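3.2 Sheet condition before assembly

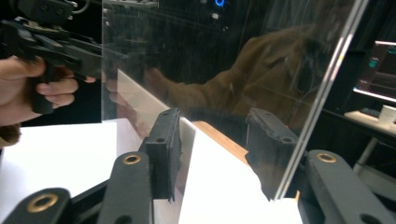
Clear acrylic sheets were taken from stock at the Trimcombe workshop and checked for surface marks before being fitted as display covers. Barbosa graded each sheet under the bench lights, and Tănase repeated the grading the next morning without seeing the first set of scores. Of the 221 sheets checked, 85 needed wiping a second time. Most of the marks were smudges left by handling, and these were easier to find when the sheet was held upright than when it lay flat on the board. Cut edges were graded separately, as they catch the light and can hide small chips. Two sheets were set aside for cracks near a corner and are left out of Table 2.

Figure 4. Clear acrylic sheet held upright. Faint streaks and smudges show on the surface, and the right edge is bright.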